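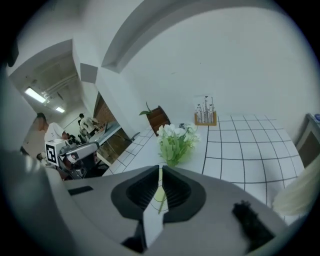

## Fullcombe Knitting Circle – common questions

**Do I need to know how to knit?**
No. Eluned Meredith teaches beginners at the front table. Most people start with a plain scarf.

**What should I bring?**
A pair of needles and one ball of medium-weight yarn in a light color. Dark yarn makes it hard to see your stitches.

**Can I borrow needles?**
Yes, up to two pairs at a time. Please return them by the end of July.

**How much does it cost?**
Each session is $5, paid at the door. Kids under 12 are free with an adult.

**Can I crochet instead?**
Sure. Petro Ivanyshyn crochets and can help with granny squares.

**I dropped a stitch at home. What now?**
Put a safety pin through the loop and stop there – we can pick it up at the next session.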